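# The Hall at Dodholm

Keir Matheson had the whole summer ahead of him and one hallway to clear before it could start.

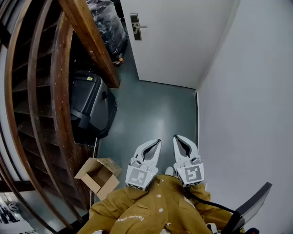
## Up the curving stairs

"Look at that handrail!" he said, out loud, to the coats of dust and the closed white door. Eleven years of living in this house and he still loved the staircase best (the way the dark reddish wood swept around like the side of a ship, the shadowy slats underneath where he used to hide library books from his sister).

But the suitcase came first. It lay on its side against the wall, big and black and ridged, with the sticker near the corner that he'd put there in Wollmont so he would know it from all the others. He'd hauled it 2,505 miles that year, and one wheel had squealed for every one of them. What a trip! He wanted to go again right now.

Then there was the bundle in shiny black plastic, up by the door. Alois Brunner had wrapped it himself and wouldn't say what was inside.

"It's for Ayala," he called down from the landing. "Don't squeeze it."

"I'm not squeezing it."

"You're thinking about it."

Keir laughed and turned to the cardboard box instead. Its flaps were wide open and there was nothing in it yet, and he thought an empty box was a wonderful thing. You could put the good teacups in it. You could put in all 56 postcards from Drerka, or the radio, or every left-hand glove in the house!

"Teacups or postcards?" he shouted.

Alois came down three steps and leaned on the rail to consider it.

"Postcards," he said. "We'll want to drink out of the teacups tonight."

So Keir ran to get the postcards, his socks sliding on the smooth floor.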